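5.3 Comparing finger sets on mixed bottles

Carry out this section after both arms have been homed (5.1) and the cameras have been checked (5.2). You will need the two finger sets supplied with the Skaker kit, the 2 mm hex key and a mixed group of light bottles. Allow a morning for the full comparison.

CAUTION: Switch off the motor supply before changing fingers. The arm will drop when the supply is cut. Support it by the upper link, never by the gripper or the cable.

Fitting the fingers

1. Switch off the motor supply at the controller. Leave the logic supply on.
2. Undo the two screws on each finger and lift it straight off its carriage.
3. Fit the new pair. Tighten the screws by hand until the finger no longer rocks, then give each a quarter turn.
4. Switch the motor supply back on and wait for the status light.
5. Open the Grip page and run Find Limits. With the standard pair the open reading should be 2,098 and the closed reading 582. Write down both readings for the other pair, as the software does not keep them when the pair is changed.
6. If the closed reading drifts between two runs, check the screws again before doing anything else.

Note: Find Limits must be run with nothing between the fingers.

Setting up the views

7. Open the wrist view and the fixed view side by side. Move the arm over the items at working height.
8. Check that both fingertips can be seen in the wrist view with the gripper open. If only one shows, the camera bracket has been knocked and must be set again as in 5.2.
9. Check in the fixed view that the bases of both arms and the whole group of bottles are visible.
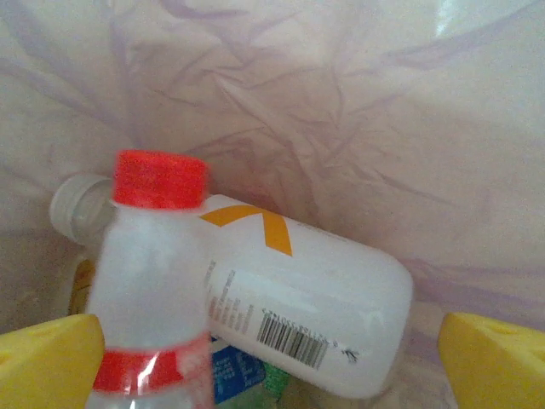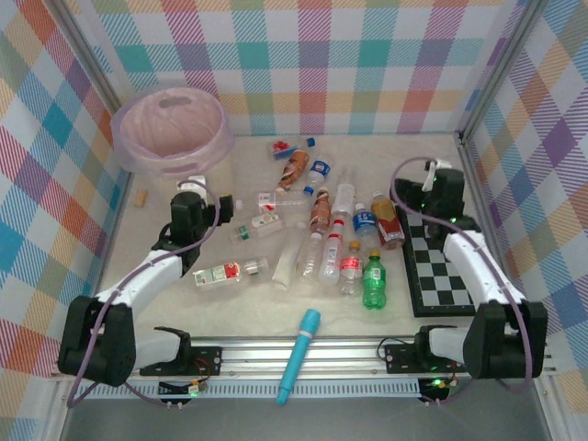 Choose the first item before starting the run and enter its name in the log. Use the same item for both finger sets. Pick something with a clear space on two sides for the first few attempts and leave the tight group until later. In the wrist view, the clear bottle with the red cap overlaps the white one behind it, and a straight descent there tests the placing of the fingers as much as the grip itself. Log such picks as "crowded". Bottles lying on their sides are logged as "flat", whichever way the cap points.

Running the comparison

10. Set the speed to Low and the grip force to 27 on the slider.
11. Make 10 attempts at the chosen item with the first finger set. Put the item back in the same position each time.
12. After each attempt, enter Held, Slipped or Missed. A bottle that turns in the fingers but stays up counts as Held.
13. Change the fingers, repeat steps 4 to 8, and make the same number of attempts with the second set.
14. Save the log under a new name before choosing the next item.

CAUTION: Do not raise the force to rescue a slipping bottle in the middle of a run. Finish the run, change the setting and start again.

Two arms

Only one arm should be moving during a comparison. Park the other well back from the bottles, and make sure its cable is not lying across the rail. Both arms can be moved together once a finger set has been chosen, but see 6.1 for the safe distance.

The wrist view is the better guide for the last part of the descent. For everything else, operators at our Millwood workshop work from the fixed view. Translucent items are hard to judge in either, and the height reading on the Grip page should be used for these.

Questions about this section go to Araceli Manríquez. For spare fingers and screws, contact Elvia Pacheco.

Related items
5.1 Homing the arms
5.2 Checking and setting the cameras
5.4 Changing the finger pads
6.1 Moving two arms together
Spare parts list (July)
Reading the Skaker log file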